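Work cell inspection before the equipment request

Ristell, kitchen-task bench, Tandville site
Date of inspection: 4th February
Filled in by: bench technician, second shift

This checklist is used two times in a year, before we send the purchase list to the planning office. The marks are OK, WATCH and BUY. WATCH means the part can stay until November, when the next inspection is made. BUY means I ask for money now. Please read the comments also and do not take only the marks, as some items depend on other items.

1. Emergency stop and power

1.1 Emergency stop button can be reached from both operator positions – OK

1.2 Button releases only by turning – OK

1.3 Arm stays stopped after the button is released, until the operator confirms – OK
Comment: Tried two times with the arm raised and two times with the arm low over the bench.

1.4 Power cable of the controller is not under tension – WATCH
Comment: The cable is long enough, but only if the controller stands in its present place. If we move the cell nearer to the window, as was proposed, a longer cable must be in the budget. I did not put it in the list, for the move is not decided.

2. Gripper

2.1 Both fingers open and close evenly – OK

2.2 Screws of the fingers are tight – OK
Comment: I checked with the torque key. One screw took a quarter turn more, and I wrote it in the maintenance book.

2.3 Finger tips without sharp damage – WATCH
Comment: The tips are narrow and they meet hard surfaces many times in a day. There is small wear on the inner side. The tips can still be used, but the supplier Dristar needs 11 weeks to deliver a pair. If we wait until they are bad, the bench will stand still for all this time. My advice is to order one spare pair together with item 3.2, so we pay the shipping only once.

2.4 Soft pads for the tips in stock – BUY
Comment: The drawer has none left. Please order 13 sets. In the last period we asked for fewer and they were finished too early.

3. Wrist camera

3.1 Camera sits firmly at the wrist – OK

3.2 Camera cable and strain relief – BUY
Comment: The outer cover of the cable is rubbed where it goes around the wrist joint. The wires inside are not visible yet. I put tape on it, but tape is not a repair. This is the most urgent line of the whole list.

3.3 Both finger tips are inside the camera view when the gripper is open – OK

3.4 Light on the bench is enough for the camera – BUY
Comment: With the ceiling lamps only, the view is dim. The white cutting board comes out well, but the fingers stay dark against the black table, and it is difficult to judge the distance to the things behind the board. The operator then goes lower than necessary. I ask for two lamps with a diffuser and a fixed stand. A lamp with a clamp is cheaper, but it moves when somebody touches the bench, and then we must do the camera settings again.

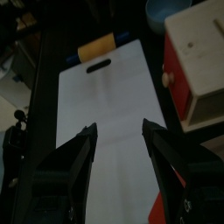 4. Bench and task objects

4.1 Cutting board lies flat and does not rock – OK

4.2 Board does not slide when it is pushed – WATCH
Comment: It slides a little on the dark table. A non-slip mat costs very little and can be paid from the small purchases, without a request.

4.3 Knob of the small cabinet is fixed – OK
Comment: The cabinet is red and cream and its top is a bit scuffed. This has no influence on safety. I do not ask for a new one.

4.4 Bowl without cracks or broken rim – OK

4.5 Small objects are complete, with no loose parts that could fall into the gripper – WATCH
Comment: For the colored objects, please buy the same models again when it is time. In the last year somebody bought similar ones with another diameter, and the grip width had to be set new.

5. Area around the bench

5.1 Nothing stands in the reach of the arm which does not belong to the task – OK

5.2 Camera stands beside the bench are stable – WATCH
Comment: The stand is inside the walking line of the operator. I would like floor marks first. If this does not help, we should plan a wall mount in the next budget.

5.3 Walking line to the shelves is free – OK

6. Comments to the budget

The lines marked BUY are 2.4, 3.2 and 3.4. To these I add the spare finger tips from 2.3, although the mark there is WATCH.

The planning office asked also if we should order the second arm from Myung in this period. From the side of safety I have no objection, but the room needs one more emergency stop circuit before a second arm can run, and I did not see this circuit in the offer. Please ask Myung for a price with the circuit included, and ask who does the installation – it must be done while the first arm is switched off.

If the money is not enough for everything, take the camera cable first and then the lamps. The pads can be bought in two parts.

Next inspection: November, same checklist, with item 5.2 to be looked at earlier if the floor marks are done.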